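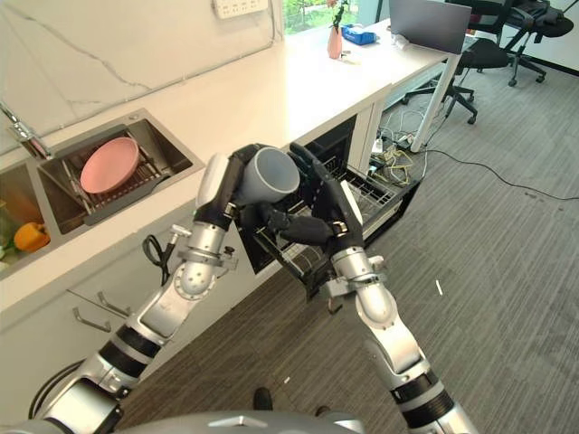 Un vaso gris sobre la cesta del lavavajillas.

Cine en casa: la sala lista antes de los títulos

Baje las persianas y deje una sola luz tenue detrás de la pantalla. El proyector va a 2 metros del sofá -- más lejos, la imagen pierde brillo. Limpie la lente con un paño seco, nunca con papel. En julio conviene encenderlo 13 minutos antes, con la ventana abierta. Los subtítulos se prueban con la primera escena. Las palomitas, en cuencos de tela o de madera, que no suenan.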